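How to Fit a Foot Brace and Adjust It for Your Legs

Many people buy a sit-inside kayak, paddle it two or three times and complain about pain in the lower back. Very often the seat is fine and the feet are in the wrong place. When I got my first boat, the foot braces were set for someone much taller than me, and I paddled a whole summer like this before Apolinar Ocampo from our club at Lavport looked at my knees and laughed.

In this guide I explain how to replace a worn pair of rail-type foot braces and how to set them. The work takes one evening. It is written for plastic boats. For composite hulls please ask a repair shop before you drill anything.

What you need

A pair of foot braces with rails
Stainless bolts, washers and lock nuts (normally they come with the braces)
Rubber washers for the outside of the hull
A screwdriver and a small wrench
Marine sealant
A cloth and some rubbing alcohol
A flashlight
Masking tape and a pencil

Measure before you buy

The distance between the two bolt holes is not the same for all brands. Measure from center to center on the outside of the hull. On my old boat, a Bikdale, the distance was 34 centimeters, and the new Wisix rails had slots long enough to fit without new holes. If your holes match, you save yourself the most unpleasant part of the job.

Check also the side. Some braces have a left and a right piece, and the lever that releases the pedal should point to the inside of the boat.

Remove the old braces

Put the kayak on two soft supports so it cannot roll. Hold the nut from inside with the wrench and turn the bolt from outside. If the bolt does not move, put a little penetrating oil and wait until the next day. Do not use force, a round bolt head will cost you more time than the waiting.

Take off the old rubber washers and throw them away. Clean around the holes with alcohol, inside and outside, and let it dry.
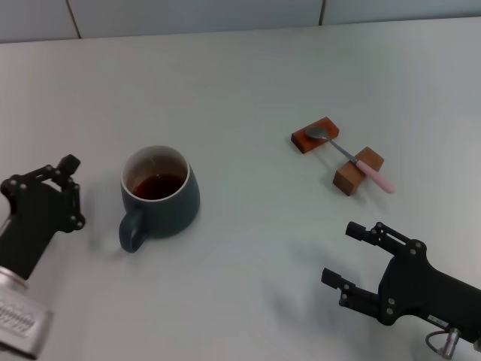

Put a small ring of sealant around each hole on the outside. Push the bolt with its new rubber washer through the hull, then through the rail. Start both nuts by hand before you tighten either of them. After that, tighten a little on the front one, a little on the back one, and repeat. Stop when the rubber washer begins to spread. If the plastic of the hull bends inward, it is too tight already.

Repeat on the other side. Leave the sealant for the time written on the tube.

Set the distance

Sit in the boat on land, with the shoes you use on the water. Your back should touch the backrest, and the balls of your feet should be on the pedals. Heels stay lower and closer to the center. The knees are bent and turned a little to the outside, so that the thighs can press on the braces under the deck when you need it.

With relaxed legs there should be light contact only. When you push with one foot, you should feel your hips go back into the seat. If your toes point forward to reach the pedal, bring it one notch closer. If your knees press hard all the time, move it one notch away.

Mark the position with a piece of tape and the pencil – other people will borrow your boat and they will not put it back.

Test for leaks

Pour 5 liters of water in the cockpit and tilt the boat to each side for a few minutes. Look under the bolts with the flashlight. A drop at the bolt usually means a crooked rubber washer. Open it, clean it and do it again with fresh sealant.

On the first trip stay near the shore and stop after half an hour to check the pedals. Most people change one notch after they have really paddled. I check the nuts again in September, before the boat goes on the rack for winter, and rinse the rails with fresh water if I was at the sea. Sand in the track is the usual reason for a pedal that does not lock.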